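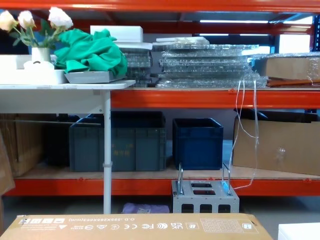 About Dulance

We rent out cargo bikes by the month. To shops, bakers, florists, window cleaners, a mobile dog groomer, two vets. Electric ones mostly. You pay one price, we do the servicing, the insurance, the tyres and the battery. If you don't like it you hand it back at the end of the month. That's the business really.

This page was badly out of date (it still said we did scooters - we don't) so it has been rewritten in a bit of a rush. Last updated 13 October 2026. If something is wrong tell Sewwandi.

How it started

Lorne and Harvey Carrier, brothers, ran a courier round out of Gunby with vans. Diesel went up, parking got worse, one of the vans died on the ring road with a full load of wedding flowers in the back. Harvey borrowed a cargo bike for a week while they waited on parts. Did the town centre drops faster than he'd done them in the van, and didn't get a single ticket. So they bought one. Then another. Then the bakery on the corner asked if they could have a lend of it on the mornings it wasn't being used, and offered to pay.

The courier round was sold the following March. Surname really is Carrier, yes, we've heard all of them.

We did try app hire for a while, the unlock-it-with-your-phone sort. Same as everyone else at the time. Lost money on it every month. Bikes left in the canal, bikes left in hedges, one in a paddling pool. People hiring for ten minutes and complaining about the price. The big share schemes had a lot more money to lose than we did so we stopped, sold the docks for scrap and went back to the people who'd been renting by the month all along and never caused any bother.

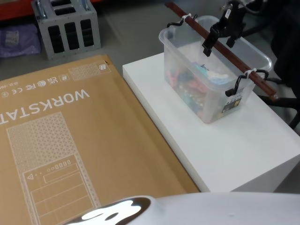
Where we are now: 252 bikes out on hire in 3 towns. We'd like it to be 300 by next March and probably will be, if the frames turn up on time. We don't plan on a fourth town yet. Get asked a lot. The answer is that a bike that breaks down at seven in the morning has to be swapped before the shop opens, and we can only promise that where we've got somebody close by.

What you get

A bike, fitted with whichever box suits you. Open, lidded, insulated, or flat bed with straps.
Two batteries and a charger.
A morning of training for whoever is riding it. Everyone thinks they don't need it. They wobble, then they're glad.
Lock, lights, rain cover.
Service visit every 8 weeks, at your place, normally done inside the hour.
Swap bike if yours can't be fixed on the spot.

No joining fee. Deposit is one months rent and you get it back unless the bike is bent. Scratches are fine. We put your name on the box for free if you send us decent artwork, and for a small charge if you send us a photo of a business card.

Who we are

Lorne Carrier - runs it. Does the contracts, the bank and the arguments with the council over loading bays.

Harvey Carrier - workshop. Builds wheels, won't be rushed. Ring before ten if you want him in a good mood.

Sewwandi Hettiarachchi - customers and bookings. If you have emailed us you've spoken to Sewwandi. Came to us from a car leasing firm and rewrote the whole rental agreement so that it fits on two sides of paper. Much better than the old one.

Lourenço Aguiar - software. Built Urov, our fleet system, which tells us when a battery is on its way out and which bikes are due a visit. Customers can log in too and see their own bikes, invoices and mileage. There's no app. It works in a browser, that seems to be enough.

Nokuthula Magagula - training and safety. Used to race track. Now teaches butchers to go round roundabouts. Also writes the winter riding notes, which are on the help page and worth a read even if you've ridden for years.

Plus the mechanics, who didn't want to be on the website.

Money, as people ask

Owned by the two brothers and a handful of staff with small shares. No outside investors. We've had offers, one was quite serious, and they all wanted us in a dozen cities by the following year. We watched what happened to some of the firms that did that. Bikes are bought on ordinary bank loans and paid off over four years, and we keep them going well past that when we can. Old ones get stripped for parts. Dead batteries go back to the maker.

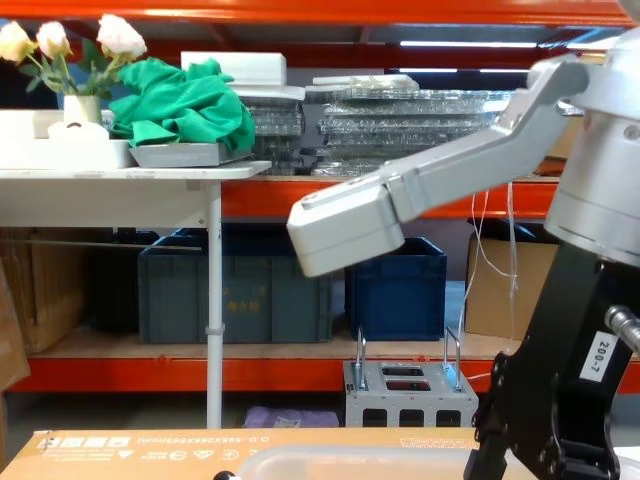

Orange shelving across the back.

Things we don't do

Daily hire. Sorry.
Scooters, see above.
Repairs on bikes that aren't ours, except in January when it's quiet and Harvey says yes.
Deliveries. We can put you in touch with riders who do, several of them rent from us.

Come and see us

Unit at the end of Desjardins Yard, Gunby, past the tile place. Sat nav takes you to the wrong gate so carry on to the second one. Test rides are free, bring a jacket, and bring something the size of what you normaly carry so we can see if it fits. Best to book, but if the shutter is up you can just walk in.

Jobs: we're after one more mechanic. Van licence useful. Email with a few lines about yourself, no need for a CV. Lorne reads them all, allow him a week.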